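Course materials > Food Science > Emulsions and Foams > Handout 4

Print this page | E-mail this page

Handout 4: Why a dressing stays together
Lecturer: Chih-ming Cheng

In the previous handout we looked at surface tension. Now we use it to understand what happens when oil and vinegar are put in one bowl. If you shake them, you get small drops of oil inside the vinegar. After a short time the drops meet each other, become larger, and go up to the top. This joining of drops is called coalescence. The going up is called creaming. Please do not mix these two words in the exam. Creaming can be reversed by stirring, coalescence asks for new work.

An emulsifier is a substance that likes to sit at the border between oil and water. It makes the border cheaper in energy, and it covers the drops so that they do not join so easily. Egg yolk does this with lecithin and proteins. Mustard does it in a weaker way, mostly with the mucilage from the seed coat, and the fine seed particles also help. This is the reason why old recipes for vinaigrette begin with a spoon of mustard – the taste is only half of the story.
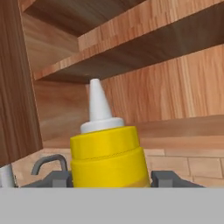 Fig. 1. Mustard in a squeeze bottle with a conical nozzle.

Drop size is important too. By Stokes' law, the speed of creaming grows with the square of the diameter. If one drop has 2 times the diameter of another, it rises four times faster. For a drop of 50 micrometers compared with a drop of one micrometer, you can calculate the ratio yourself. Remember that the law is for single drops in a thin liquid. In mayonnaise the drops are packed so closely that they can hardly move, and the formula does not help us much.

Viscosity of the water phase is the third factor. Xanthan gum is used in very small amounts, for example 2 g in 1000 g of dressing, and it slows the drops without making them smaller.

For the next class: read the chapter on foams, and bring your drop size table from the Millia exercise. Those who missed the exercise in August can copy the data from a partner, but the calculation must be your own.

Contact | © Food Science course pages | Back to top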